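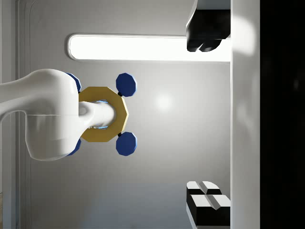

December
Shona Donnelly
2 min read

Pressure decay on the Studisari loop, second attempt. Target hold is 200 kPa for 11 minutes after a soak. First attempt scrapped, valve 2 weeping at the stem. Packing replaced, torqued by hand, no drips on tissue.

Filled from the Vunder reservoir, bled at the high point until the sight tube ran clear. Counter on the fill meter read 1346 at start. Did not write down the end reading. Get it from the logger.

Pressure fell quickly in the first minute, then leveled. Same shape as the Avero loop before we changed the hose. Suspect trapped air or hose stretch. A real leak should keep going at close to the same slope and this one flattens. Repeat with the hose clamped off at the manifold to separate the two.

Logger file has 3568 rows, header included. Two rows near the end have a blank temperature column. Left them in, flagged in the sheet. Do not interpolate.

Temperature correction: used the bench probe, not the one in the tank. They disagree by more than I like. Kohlhase sheet assumes tank probe, so cell references need changing before anybody reuses it.

To do:
- clamp test, same soak
- ice point check on both probes
- order stem packing, last set is now in valve 2
- relabel drain line, tag has fallen off again

Loop left vented, drain open, pump breaker off. Stopped 4:40 pm.

Last updated: December, 5:15 pm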